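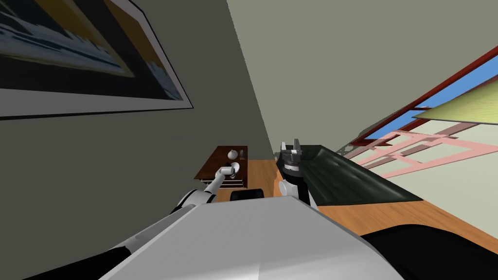 Computer rendering of a room with a wooden dresser.

Buying a used dresser

By Samira Zein

Dressers are the item we get the most mail about at Korklow, ahead of tables and well ahead of beds. Most of the letters ask whether an old one is worth the money, and a good share come from people who already bought it and now can't open the second drawer. Maya Smadi runs our repair bench, and I asked her to go through what she checks before the shop takes one in. These notes are from that talk, with a few additions of mine.

Start with the drawers. Take every one of them all the way out and stack them on the floor. Sellers are sometimes surprised by this, but few will refuse. Turn each drawer over and look at the bottom panel. On older pieces the panel usually slides into a groove on the sides and is held at the back by a nail or two. If it sags in the middle, it may have shrunk and slipped out of the front groove. Maya pulls the nail, pushes the panel forward and nails it again. A cracked panel can be replaced for very little, and a missing one is no great loss either.

The corners matter more. Hold the drawer by the front and the back and twist it gently. A sound drawer will hardly move. If the corners open up, the glue has failed, and it will need to come apart before it can be fixed. One loose drawer is an evening's work. If all of them are loose, offer less or walk away.

With the drawers out, shine a flashlight into the case. Look at the wooden strips the drawers ride on. These wear down over the years, mostly toward the front, and a worn strip makes the drawer drop and scrape when you open it. You can feel the wear with a thumb. We put in new strips when the wear is deep. When it is slight, a rub with plain candle wax on the strips and on the bottom edges of the drawer sides will often do.

Check the back panel while you are there. It keeps the case square. Push on one top corner of the dresser from the side. If the whole case leans, the back is loose or the joints are, and a loose back is much the easier of the two to deal with.

Smell it. Musty odor is the most common complaint after a sale, and it's hard to judge in a cold garage. Close the drawers, wait a few minutes, then open one and put your nose in. Mild mustiness goes away with airing and a coat of shellac on the inside surfaces. Smoke is harder. Mothballs are the worst, in Maya's opinion, and we no longer take in pieces that smell of them. I once kept a mothball dresser on a covered porch from June until the leaves came down and it was no better.

Small round holes may mean beetles. Old holes are dark inside and have no dust near them. Pale powder under the piece or in the drawers suggests something is still at work, and that dresser shouldn't come into your house until it has been treated.

On finish, be careful with anything that looks old and painted. Old paint can contain lead. Don't sand it to find out what is underneath. Use a test kit or ask someone who deals with it for a living. For a clear finish that is only dirty, a damp cloth with a little dish soap, followed right away by a dry one, will tell you most of what you need to know. Try it on the side near the floor first.

White rings on the top are usually in the finish and can often be taken out. Black rings have gone into the wood. You can bleach them, sand them, or put a lamp there.

Missing knobs bother buyers a great deal and shouldn't. Measure between the holes if the pulls have two screws, and bring the measurement with you when you shop. We have a bin of odd hardware at the front counter, and Sanna, the shop across the lot from us, sells full sets. If you only need one to match, unscrew a good one and bring it along. A drawing won't be enough.

A word about getting it home. Take the drawers out and carry them separately, and lift the case by the bottom rail. The overhang of the top is often held by a few screws and was never meant to take the weight. We have seen three tops pulled off this year by people who were in a hurry to get a truck back. Lay the case on its back on a blanket for the ride.

Once it's in the room, check that it stands level before you load it. A drawer that sticks in your house and ran fine in the seller's may only be sitting on a sloping floor. Slip a thin shim under the low foot and try again. Then anchor it to the wall. Any dresser can tip when the drawers are open and a child climbs on them, and old ones came with no strap. Straps are cheap, and we have them by the register. Screw the strap into a wall stud and into a solid part of the case, never into the thin back panel.

Maya will be at the repair bench from 4 to 7 on drop-in evenings, and she will look at a single drawer free of charge. Bring the worst one. Whole dressers need an appointment, as the bench has space for one at a time. Ask at the counter or leave a note in the box by the door.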